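Clalis Sheets – Frequently Asked Questions
Lookup and date functions
Last updated: Thu 15 September

Why does my lookup return #N/A when the value is clearly in the list?
The two cells usually hold different types. A part number typed as 1194 is a number; the same part number imported from a text file is often text. Use VALUE() on the imported column, or re-import it with the column type set to Number.

Does the lookup range have to be sorted?
Only for approximate match. If the fourth argument is FALSE, the range can be in any order. If the argument is left out, Clalis assumes TRUE and an unsorted range will give wrong results without an error message.

How do I keep the range fixed when I copy the formula down?
Put a dollar sign before each column letter and row number, for example $A$2:$C$1586. Press F4 with the cursor inside the reference to add the signs. A named range has the same effect and is easier to read.

Can I look up values in a different workbook?
Yes. Both files must be stored in the same Modise folder. Links to files outside the folder are read once, when the workbook is opened, and are not refreshed after that.

Why do the day and month change places after import?
The regional setting of the file does not match that of the workbook. Set it in File – Settings – Region before importing. Dates already converted have to be deleted and imported again.

How do I add 12 months to a date?
Use EDATE(A2,12). Adding 365 gives the wrong day when the period includes February 29.

Is the Brindetti add-in still needed for date functions?
No. Its functions have been built in since the November release. Leaving the add-in active can produce #NAME? errors in older files. 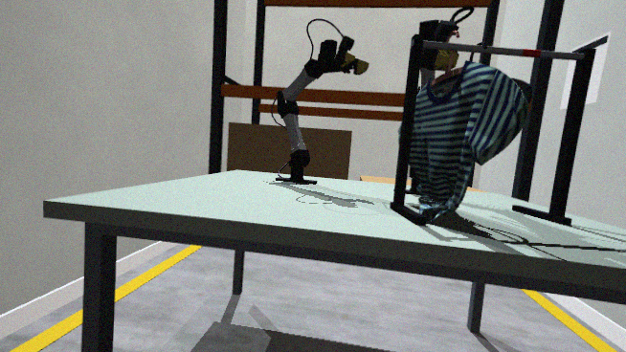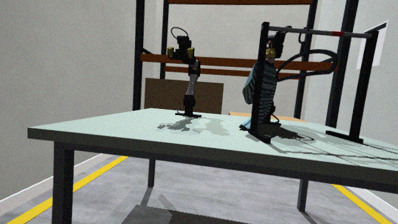
How do I round the result of a lookup to two decimal places?
Place the lookup inside ROUND, with 2 as the second argument: =ROUND(VLOOKUP(A2,$E$2:$G$1586,3,FALSE),2). Changing the cell format affects the display only – the stored value keeps all its decimals and is used in full by other formulas.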